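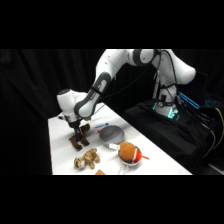

We rent a cottage outside Narnham for two weeks every November, and over the years I've gotten weirdly good at making somebody else's kitchen and laundry room work for a family of five. Holiday rentals are lovely but they're never set up the way you'd set them up! The first thing I do, before anybody unpacks, is claim one bare surface and keep it bare. A plain white tabletop is my favorite, even with a brown plush toy near the edge and a plush tiger, a gray bowl and a strainer sharing it, because then crumbs and sticky patches show up right away and the kids still know where to find their bedtime buddy. Everything else (keys, maps, sunscreen, that one sock) goes in a tray by the door.

Next, the kitchen. I bring my own small knife wrapped in a dish towel, and a peeler. Rental knives couldn't cut warm butter. I also pack salt, pepper, cooking oil and six dishwasher tablets in a zip bag, so the first supper doesn't turn into a drive to the store at 9 p.m. If there's a coffee maker, run it once with plain water before you trust it with your good coffee.

Smell the fridge. If it's stale, wipe the shelves with a spoonful of baking soda in warm water and leave the door open while you carry in the bags. I used to skip this and then wonder why our cheese tasted like somebody else's onions.

Now, soft toys, because ours always come along and always come home filthy. Check the label first. If it says surface wash only, believe it. For the washable ones I use a pillowcase with a knot in the top, cool water, gentle cycle, and half the detergent I'd use at home (rental machines are often small and don't rinse well). 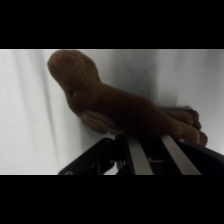
Roll the toy in a dry towel afterward and press hard, then press again with a second towel. After that, reshape it with your hands and prop it somewhere airy, well away from the wood stove. I turn ours every few hours. Once the fur is dry, go over it with a clean baby brush and it fluffs right back up. Don't hurry the middle, though. The stuffing takes ages longer than the outside, and a toy packed damp into a suitcase is going to smell like a pond by the time you're home.

Joar Bråten, who owns the place we stay in, taught me the trick with wet boots: loosely crumpled newspaper inside, swapped for fresh before bed. He also leaves a note on the heater asking guests to keep it low and steady, and he's right, cranking it up and down all day only makes the bedrooms stuffy. Open the windows wide for five minutes in the morning and then shut them tight.

Last day! I start the night before. Sheets off at breakfast, towels in the tub, one last load of dishes while we eat whatever's left (usually eggs and a very odd salad). Then I walk through with a trash bag and look under every bed, behind the sofa cushions, and in the dryer. I check the outlets for chargers too. We've left three in Narnham so far, and I'm pretty sure the fourth is still in the car somewhere.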